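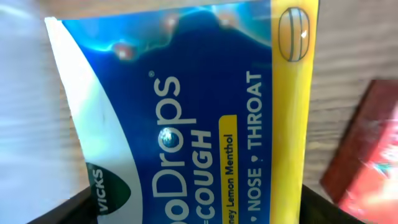 Unit 5. Keeping Medicines in the Home: Sorting, Reading, Putting Away

Pluren School of Home Care
Course 1448, Basic Household Skills for Care Assistants
Notes to the lecture, revised December 30, 2021

1. What we mean by a home medicine supply

In the lecture I use the words "home supply" for everything that a family keeps against illness and small injury. It includes the medicines which a doctor prescribed, and also the things bought without prescription: tablets for headache, syrup, drops, ointment, bandages, the thermometer. Many families do not count cough drops or vitamin tablets as part of it. They lie in the kitchen drawer, in a coat pocket, or next to the candy. For this course we count them.

A bag such as Vicks VapoDrops has a flavor on the front, and the flavor is perhaps what the buyer remembers. But the same front says also COUGH, and NOSE and THROAT. When you sort, you read these words first and the flavor second. Cough drops with active ingredients have directions on the package like any other medicine, and a small child should not be allowed to take them as sweets.

2. Before you start

Ask permission. You are working in another person's home, and the supply belongs to that person. Explain what you want to do and agree that nothing will be thrown away without asking.

Clear a table and wipe it. Wash your hands. You need good light, a pen, a sheet of paper, and one or more boxes. Keep children and pets out of the room until you are finished.

Then collect from all the places. In our practice homes the usual ones are these:

– bathroom cabinet
– kitchen drawer and the shelf over the stove
– bedside table
– handbag, coat, car
– the refrigerator door

Items from the refrigerator are written on the list but they stay in the refrigerator. Do not carry them to the table and leave them there for the length of the work.

3. Sorting by the form of the package

Beginners like to sort at once by illness. I recommend to sort first by the form, because it goes quickly and you do not need to decide anything difficult. The illness comes in the second round.

Bottles with liquid. They stand upright, always. Check that the cap is closed well and wipe the neck if it is sticky. Dark glass protects the contents from light, so never pour a medicine over into a clear bottle, even if it looks nicer. The measuring spoon or cup stays together with its bottle. A kitchen spoon is not a measure.

Tubes with effervescent tablets. These tablets suffer from moisture. Many of the caps have a drying material inside, and for this reason the tablets must remain in their own tube with their own cap. Do not put two half-full tubes together. Write the day of opening on the tube if the leaflet gives a limit after opening.

Bags and pouches. A bag is a difficult package, it falls over and it slides under other things. After opening, fold the top and close it with a clip. If the drops are wrapped one by one, some people like to put them into a glass jar. I ask you not to do it, for then the directions and the expiration date are gone.

Blister strips in cartons. Leave the strip in the carton with the leaflet. A strip without carton goes to the side, and you ask about it.

Ointments and creams. Cap closed, tube flat or standing on the cap.

4. Reading the label

Read every label completely one time, also when you believe that you know the product. Write down:

a) the name
b) the active ingredient and its strength
c) the expiration date
d) the date of opening, if it is known
e) for whom it is, when it was prescribed

Point b) is the one where most mistakes happen in our exercises. Two products with different names can contain the same ingredient, and a person who takes both can take too much. Mark such pairs on your list with a star and show them to the nurse or the pharmacist. You do not solve it yourself.

If a label cannot be read – too small, rubbed off, or covered with old syrup – first use a magnifying glass. If it still cannot be read, the item goes to the "ask" group. We do not guess from the color of the liquid or the shape of the bottle.

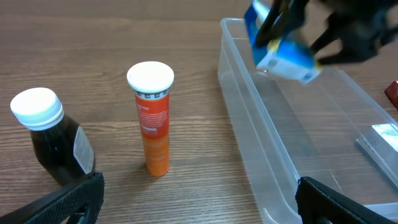
One participant in the September group asked whether a food container from the kitchen is good enough, or whether the family must buy a special medicine box. She added that in her mother's house there was only a shoe box and it served well for many years.

My answer was that a kitchen container is good enough, under conditions. It must be clean and dry, and it should never go back to food use. A clear plastic bin has the advantage that you see from the side what is inside. Low walls are practical for bags and cartons, but a tall tube or bottle stands out over them, so look at the height of the shelf before you choose. A shoe box takes up moisture and cannot be washed. I would accept it for bandages only.

The Vollon and Praltix boxes which you saw in class have dividers. They are comfortable, but not necessary for passing this unit.

5. Putting away

Pack the bin in the second round by use: cold and cough together, pain and fever together, stomach, skin, wounds. Prescribed medicines of each person get a separate bin with the name on it.

The heaviest bottles go to the back corner. Turn all labels to the front. Do not lay anything over the bottles.

The place should be dry, dark and not warm. The bathroom is usually a bad choice on account of the steam, and so is the shelf over the stove. A high cupboard in the bedroom or hallway, with a lock, is better. A clear bin does not protect from light, therefore it must stand behind a closed door.

Put your list in a plastic sleeve on the inside of the door and not in the bin itself.

6. What is expired or unknown

Place it in a paper bag, write "not for use" on it, and bring it with the family's agreement to a pharmacy or a collection point that takes back medicines. Ask by telephone before you go. Do not pour syrup in the sink.

7. Homework

Sort one home supply, your own or that of a relative, and write the list with points a) to e). Add almost 300 words on how you chose the place for the bin. Photocopies of the form are in the Bakhtiari room, folder 2569. Please write the product names in capital letters, and leave the last column free for my corrections.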